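Filed under: Workshop Builds > Arms, Hands & Grippers

two arm sorter, simulation stage - hands getting in each others way

brodgate_bench
Update on the sorting build in our shared workshop. Both arms modelled in the sim now, blue tray and grey tray side by side, hands meeting over the blue one. Small blue cylinder is in the left hand. Handover is the bit I'm stuck on. Right hand finger comes across far too close to the left for my liking. Ran it overnight, 1241 goes, more than 50 ended with the fingers touching.

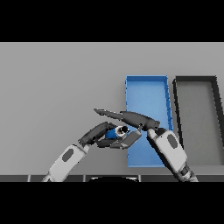 What are you using for the wrist motors on the real one?
Secondhand servos from the Brodgate clearout, 9 of them, all the same type.

curia_tom_not
Why hand over at all. Left arm can reach the blue tray on its own surely. Let the right one do the grey tray and keep them apart. Job done.

brodgate_bench
Because the grey tray is out of reach for the left, I checked. Anything picked up on the left that belongs in grey has to swap hands somwhere.

Cludine
Disagree with the above, handover is fine, you're just doing it too low. Lift both wrists before they close in. I had the same on my Chu build and raising the meeting point sorted most of it. Also slow the last bit right down.

curia_tom_not
or move the trays. costs nothing

Cludine
Moving the trays is dodging the problem. He'll want the handover later anyway

brodgate_bench
She, but yes I do want it later. Will try lifting first. Wait is set to 800 ms before the left lets go, too short?

Cludine
sorry! Wait sounds ok to me. I'd leave it alone til the height is sorted, change one thing at a time or you wont know which did it

curia_tom_not
still say move the trays

brodgate_bench
Right, height tonight, trays if that flops. Will post the numbers.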